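November 2024

We moved to the flat in Odcombe without a dishwasher, and I have been slow to sort out the washing up. For the first few weeks everything went on a tea towel next to the sink. That was fine for one mug but no good after a proper meal.

So now there is a rack on the wooden table. It is a plain grey plastic one with rows of prongs, and it takes up more of the table than I expected. Plates stand up well in it. Bowls are harder – the deep ones lean on each other. 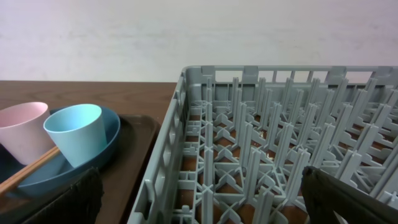 Cups are the other problem. I used to balance them on the prongs and they fell over, so I have stopped. They go on a tray to the left with the chopsticks, and I put them away from there. The tray came from Tatar, the shop on the corner in Bresdale, and it has a raised rim, so drips stay off the wood.

I do the washing up once a day, after lunch, usually by 1230. It takes roughly 20 minutes if I have let the pans build up.

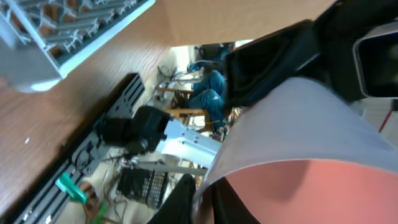
The table itself needs oiling again before the winter. I did it when we moved in, two thin coats with 20 minutes between them, and the end by the wall has gone dull already. I will have to shift the rack to do it, and I haven't decided where it can go for the night. Probably the bath.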